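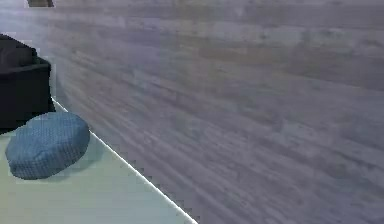
Simulation render: Adjoa Dogbe / Skurkeck workshop

Drerbridge robot builders spend fall indoors, in a room that doesn't exist

DRERBRIDGE – Members of the Skurkeck shared workshop are building a robot that picks things up off the living room floor, a job that until now has been handled in most local households by shouting.

The machine is called Bucur. It has two driven wheels, one arm, and a body made largely from a filing cabinet. Parts have come to $800 so far, of which $345 went on motors for the arm and $100 on replacing one of them after a disagreement with a power supply.

Bucur does most of its practicing on a computer. Adjoa Dogbe, who started the project at her kitchen table before her family asked for the table back, has put together a simulated living room with streaky gray planks underfoot, a bulky black seat and a blue knitted pouf. The software version of the robot can drive around in there all night without waking anyone up.

"It has never once complained about the decor," Dogbe said. "It also hasn't hit my ankles, and I can't say that for the real one."

The real one lives on a bench at the back of the workshop, between the drill press and a kayak whose owner is being sought. It gets floor time in the evenings after 7 p.m., when the woodworkers have swept up. Sawdust and wheel encoders do not get along, and the woodworkers have made it known that they were there first.

Fermín Iturra built the arm, and then built it again. The first version could lift a full paint can but shook so much on the way up that the group voted to try it only with the lid hammered down. The current version lifts a rolled pair of socks and a paperback, though not a hardcover.

"People keep asking if it can do stairs," Iturra said. "It can do stairs one time."

Soft furniture is the present headache. Hard objects are fairly easy for the software to deal with – a table leg is a table leg from any side. Cushions and poufs bulge, sag and get kicked into new places, and the robot has to decide whether each one is an item to be tidied or a piece of the room. In one evening's run on the workshop floor, Bucur took hold of a beanbag chair and tried for 11 minutes to put it in a shoebox. Zuweira Ametepe had the stop button in her hand the whole time and did not press it.

"I wanted to see how it ended," she said.

It ended with a flat battery.

Since then Ametepe has rewritten the part of the program that judges size, and the group has run 222 practice rounds in the simulated room with the new code. She describes the results as mixed. The robot now leaves large objects alone, and for a while it left small ones alone too, which made for very clean logs.

The camera view is another sore point. When the virtual robot turns sharply, the picture tips over at an angle and the floor smears into a long gray blur, with the edges breaking up into little steps. Dogbe blames the compression settings. Iturra blames Dogbe's laptop. A used desktop computer has been promised by Movport, the moving company on the other side of the parking lot, which has also been generous with cardboard boxes and with opinions.

Yaw Kwofie, who rents the bench next door for clock repair, has been asked to cut a new set of gears for the wrist. He agreed on the condition that the robot be taught to find screws. He estimates the floor around his stool holds a decent watch and most of a second one.

The group plans a demonstration at the Skurkeck open house in December, on an actual carpet, with actual socks. Shiela Estrella, who looks after the workshop's bookings, has given them the front corner by the coat rack and asked that visitors' hats be kept off the floor until the software is further along.

A second arm has been discussed. Iturra would like one for folding. Dogbe would like the first one to let go of the paperback, which it has been holding since last night. Anyone who wants to help, or who recognizes the kayak, can stop by the workshop most evenings until 10 p.m.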